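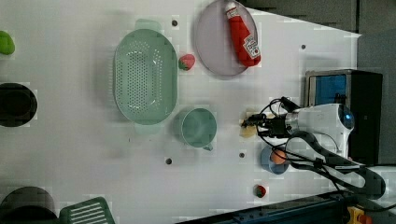
Tamer Aoun
Technical Author, Skullmont Automation Laboratory

Section 5: Comparing Grippers on the Table-top Test Bench

5.1 Purpose

This section sets out the procedure for comparing two grippers on the same arm, using the shared collection of kitchen items and toy food. It applies to the Asano two-finger gripper and to the Boutros gripper, either of which may be fitted to the wrist. Users who wish to test any other gripper should first read Section 2 and obtain the agreement of the bench supervisor, Ziad Atallah.

The procedure assumes that the arm has already been calibrated and that the overhead camera has been set in accordance with Section 4. It does not cover changes to the control software.

5.2 Before you start

1. Confirm that the arm is in its parked position and that the motors are switched off at the controller.

2. Check the tabletop for crumbs, tape residue and loose screws. Wipe it with a dry cloth. Solvents must not be used on the white surface.

3. Leave the small holes in the table uncovered. Adhesive dots placed over them have in the past been picked up by the camera software as objects.

4. Fit the gripper under test and tighten the wrist screws by hand, then by a quarter turn with the key supplied. Do not use a power tool.

5. Connect the gripper cable. Leave enough slack for the wrist to turn fully in both directions.

CAUTION: The cables loop around the gripper and along the arm link, and can pass over items on the table. Before every run, turn the wrist slowly by hand through its full range and watch the loop. If it touches a bowl or cup, move the item and record the new position.

5.3 Laying out the items

6. Place the larger pieces first: the oval colander towards the left of the middle, the plate at the top of the working area, and the small blue bowl within reach of the gripper. The mint-green cup stands beside the colander with its handle turned towards the operator's side.

7. Lay the ketchup bottle on the plate at a slant. It must lie on its side. A standing bottle is a separate test and is described in Section 6.

8. Put the orange ball in the blue bowl. Set the toy strawberries directly on the table, well apart from each other.

9. Put the small pale yellow piece on the open part of the table beneath the gripper. It serves as the first target for both grippers.

10. Save one overhead picture of the layout before the first run. The same picture is to be used when the items are set out again for the second gripper.

Note: Bowls, pots and utensils kept at the left side of the table may remain there during a comparison, provided that they stay in the same place for both grippers. They are not targets in this section.

5.4 Running the comparison

11. Switch on the motors and wait until the controller reports that it is ready.

12. Select the Ulleck test sequence from the menu. The sequence contains 79 grasps and pauses after each one so that the operator may enter a result.

13. Enter "held", "dropped" or "missed". A grasp counts as held only if the item remains in the fingers until the arm has completed its lift. An item that slips but is not lost is still entered as held, with a remark.

14. If an item rolls away, pause the sequence, stand clear of the arm, and return the item with the long tongs. Hands must not enter the working area while the motors are on.

15. At the end of the sequence, park the arm, switch off the motors and change the gripper. Repeat steps 4 to 14 in full.

CAUTION: The gripper fingers close without warning when the sequence is resumed. Keep clear of the table edge before pressing the resume key.

5.5 Points to observe

Thin or flat pieces resting on the table are the harder test for wide fingertips, and the fingers may press on the surface before they close. Should the arm report a contact fault at this stage, raise the approach height by one step and begin that grasp again. The same height must then be used for the other gripper - otherwise the two sets of results cannot be set side by side.

The rim of the colander may be gripped, but the flat tab at its end is preferred. Do not allow fingertips to enter the holes in the floor of the colander.

5.6 Recording

Results are to be filed under the name of the gripper, with the layout picture and any remarks attached. Worn fingertip pads should be reported to Mr Atallah before the bench is used again. Spare pads are ordered each May, and requests received after that month are held over to the next order.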